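Besell's buyer on fit, fabric and the end of the two-size dress
09/12/2018

Besell sells women's clothing online and from one store in Mituvdale. Until last spring it sold mostly summer dresses. The buyer who chooses the stock has been with the company from the beginning, and asked that this piece keep to the job and leave names out of it. We talked in the stockroom, between two deliveries of winter knits.

The first thing we discussed was sizing, the subject of most of the email the store gets. For a long time Besell carried dresses in only 2 sizes, marked S/M and L/XL.

"It was cheap and it was easy to order," the buyer said. "The factory liked it. The customers did not. A woman who is a medium does not want to guess which half of the label she belongs to."

The change came in April, when the store moved to six separate sizes. Orders had to be larger, and the minimum for a single style went from 100 pieces to 1000. That meant fewer styles in the catalog. Several prints were dropped, including a palm leaf wrap dress that still gets asked for.

"I would have kept the palm leaf," the buyer said. "It sold every year. But the mill stopped printing that cloth and the replacement was thinner. You could see the pocket bags through the skirt."

Most of the cotton now comes through Vasiliu, a fabric agent the store has used for three seasons. The knits come from Mammont, a small maker that also does the store's scarves and the ribbed cardigan on the front page. The buyer orders a sample of everything, wears it for a week and washes it five times before agreeing to a price.

"A sweater looks fine on the first day. I want to see the elbows on the seventh. If the cuffs have gone wide I send it back and ask for a tighter rib. Mammont changed the cuff on the cardigan twice for me. Some makers won't do it once."

Returns have come down with the new sizes, though the buyer would not give a figure. The most common complaint now is length. Midi dresses are cut for a woman of average height, and shorter customers find the hem at the ankle. A petite range has been talked about but not ordered. 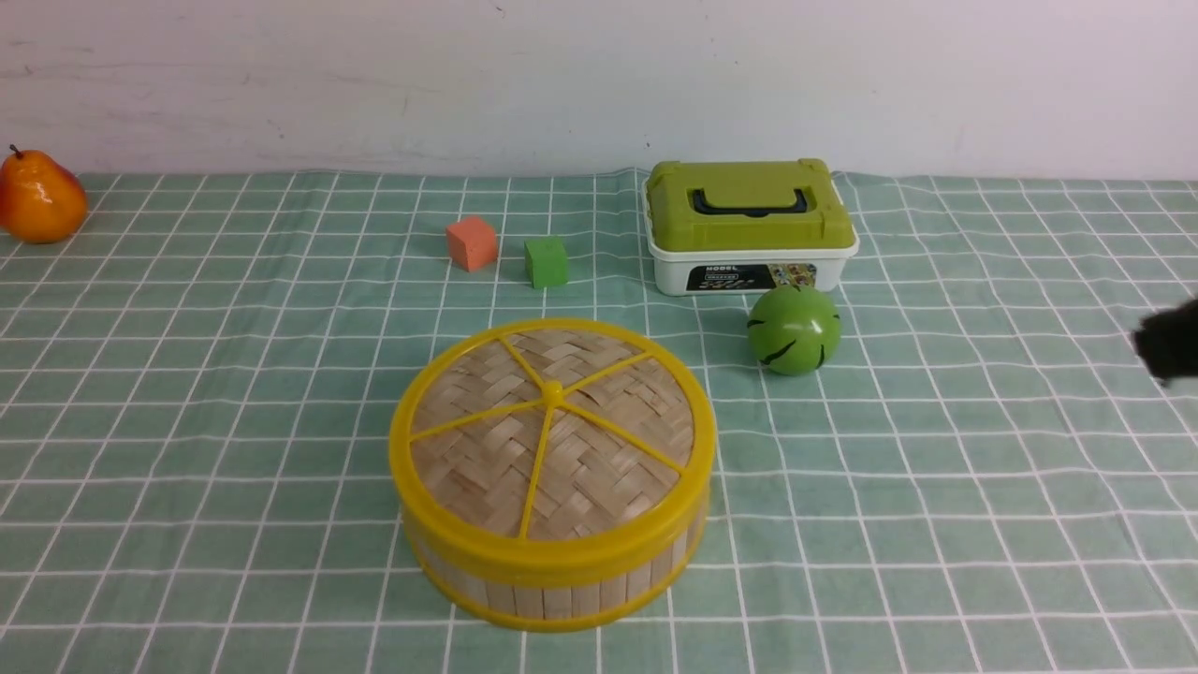

Checks will be a large part of the spring line, and the buyer has strong opinions on them. The scale has to suit the garment, and a big check on a small blouse rarely works. Color matters as much. A pale mint green with a grid of thin white lines, the sort of pattern you see on a tablecloth, can make a good full skirt if the squares are kept even and the lines meet at the side seams. "If they don't meet, people notice it before they notice the dress," the buyer said. Matching them uses more cloth, and it puts the price up.

The first checked skirt will sell for 80 dollars, the most Besell has asked for a skirt. It has a flat waistband in front, elastic at the back and two deep pockets. A shirt in the same cloth was sampled and turned down over the collar, which would not lie flat after washing.

Asked what else was coming, the buyer mentioned a linen jumpsuit, still waiting on buttons, and a second color of the ribbed cardigan. "Navy. We get asked for navy every single week."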